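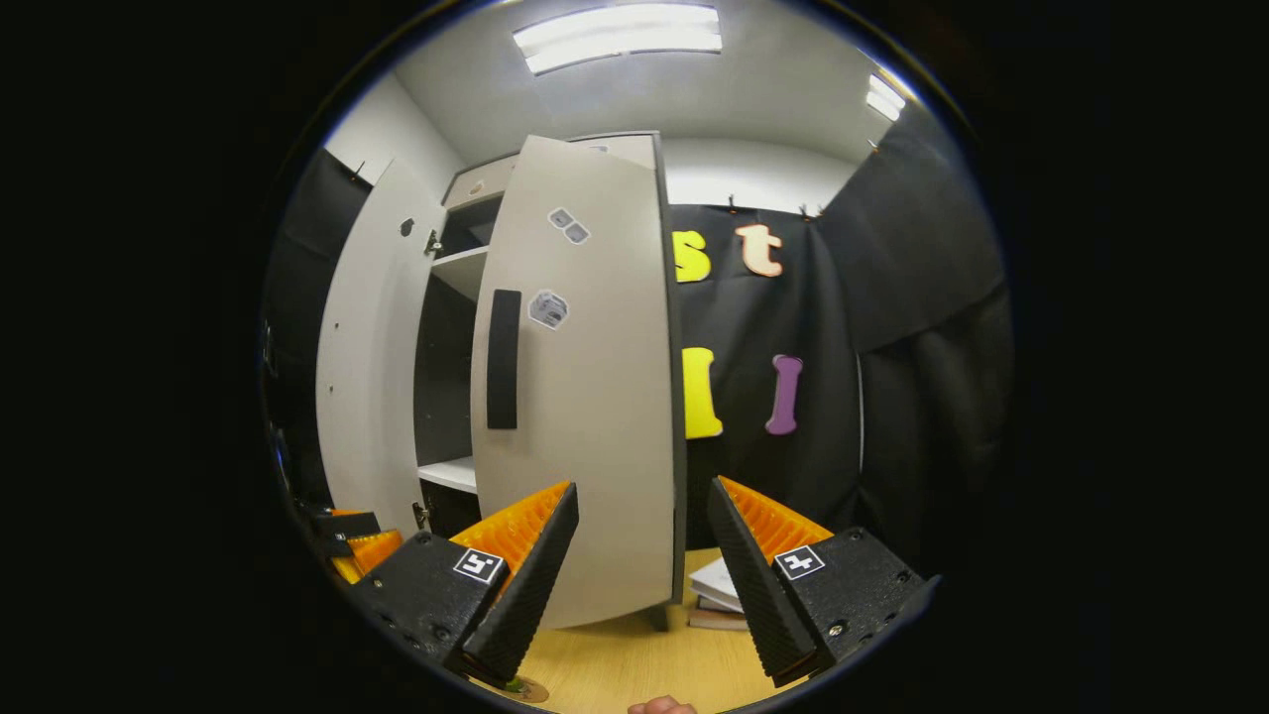
Could the measurements for doors and shelves be kept in separate files, one reader of the first release asked, as anyone fitting shelf liners has no use for hinge notes and has to delete half the columns before starting. They are now separate. The old combined file has been withdrawn and should not be mixed with this release.

Covville Cabinet Records
Release dated 23/07/2018

Summary

A set of written records on small two-door cabinets and how they are filled, emptied and put back in order. It covers 43 cabinets and contains 1472 entries. Each entry describes one cabinet on one visit, or one item placed in or taken out of it. The cabinets were recorded in shared rooms used for reading, craft and storage at Covville and at the Tveit annexe.

The cabinet in the picture at the head of this file is entered as type B: white, two doors, a vertical black handle on the right-hand door, an upper and a lower shelf, and a top compartment with a round knob above the opening. The foam letters on the black backdrop and the books on the table are room contents and have no entries under type B.

Files

doors.csv
One row per door. Gives side, hinge position, handle type, handle colour and opening direction.

shelves.csv
One row per shelf. Gives width, depth, clear height above the shelf and whether the shelf can be moved.

items.csv
One row per item per visit. Gives item type, shelf, place on the shelf (left, middle, right), and whether the item was put in, taken out or left alone.

All three files share the fields cabinet_id and visit_id. Text is UTF-8, fields are separated by commas, and the first row holds the field names.

Conventions

Left and right are always given as seen by a person facing the front of the cabinet with the doors shut. A door keeps its side when it is open, even if it has swung across to the other half of the view.

Lengths are in millimetres. Clear height is measured from the top face of one shelf to the underside of whatever is above it, at the front edge. Shelf depth runs from the front edge to the back panel and ignores pipes, cable holes and battens. Where these take up useful space, the field note says so.

Stickers and labels on doors are recorded as "marked" with no further detail. Wording on labels was left out because much of it was out of date.

A stack of books is entered as one item if it was moved as one, and as separate items if it was split. This affects totals. Do not use items.csv to work out how many books a room holds.

Blank means not recorded. Zero means measured and found to be zero.

Method

Visits followed the same order: doors opened, shelves measured, contents listed from the top down, contents tidied, contents listed again. Tidying meant returning each item to the shelf named on the Jakel storage sheet for that room. Items missing from the sheet went on the lower shelf, at the right.

Measurements were taken with a steel rule. At Tveit a folding rule was used for the first 6 cabinets, and the depths for those have been rounded to the nearest 5 mm.

Known problems

Hinge position is given as top, middle or bottom. Cabinets with hinges set close together do not fit this well, and the choice made varies between visits.

Handle colour was entered freely. "Black", "dark" and "dark grey" may refer to the same handle.

Top compartments were treated as shelves during the early visits and as drawers later on. Rows from before the change carry the value "top" in the shelf field and have no clear height.

The Zodavetti cabinets have doors of unequal width. Only the wider door was measured.

Entries marked "duplicate?" have been left in. Most concern jars and boxes listed once by shape and again by contents.

Suitable uses

Planning shelf layouts, comparing storage sheets with what is found on the shelves, cutting liners, and checking whether a box will clear the shelf above. The records are too uneven for ordering replacement doors. Measure the opening again first.

Changes

Combined file split into three.
Opening direction added to doors.csv.
Spelling of shelf values made consistent.
Corrected depths for Tveit are due in August and will replace the rounded figures under the same cabinet_id.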